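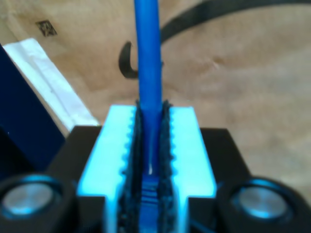
Patch cable relabelling notes, Gellotham equipment room. Read this before you trust the spreadsheet. The old port map came to us from Cernex and claimed to cover every run in the building, and I have my doubts that whoever filled it in ever pulled a plug to check. Colour won't save you either. A blue patch cable with a blue boot looks like any other blue patch cable with a blue boot, and the map uses "blue" as if it were a name.

What's in the folder
ports.csv: 1,467 rows, one per cable end as claimed by the old map.
checked.csv: 851 rows, the ones we have a reason to believe.
notes.txt: free text, uneven, some of it grumpy.

The gap between the first two files is not a backlog. Part of it is rows that describe the same run under two names, and I wouldn't bet on how much.

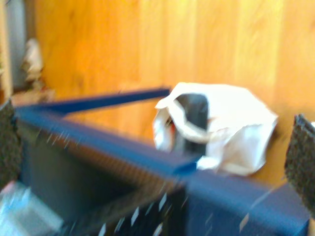

Columns
port: as printed on the faceplate, typed exactly. If the plate has a letter after the number, keep the letter. The old map dropped letters whenever it felt like it.
far_end: where the other plug goes. Blank means unknown. It does not mean unplugged.
colour: kept for completeness. See above.
confidence: 0 to 4. Nothing has earned a 4 unless the cable was followed by hand from one end to the other.

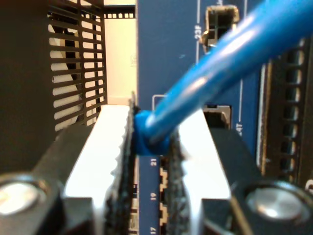

Known problems
Port labels are printed sideways, so people read them with their head tilted and then write down the neighbour. I've done it myself. Check the number on either side before you save the row.
Floltley is a spelling of a room that also turns up as Flotley and "the F room". I've merged them, which may have been a mistake.
Voyle's tidy-up in October moved almost 300 leads and recorded the new positions from memory. Treat those rows as rumours. 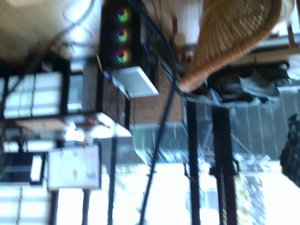 Loose leads that run across the floor or behind furniture are not in either file. They belong to whoever is using them that week, and a row would be wrong before it was saved.

Corrections
Send them to Dilwyn Bevan with the port and both ends. "I'm pretty sure" goes in as a 1.
Last edited 7/15/24.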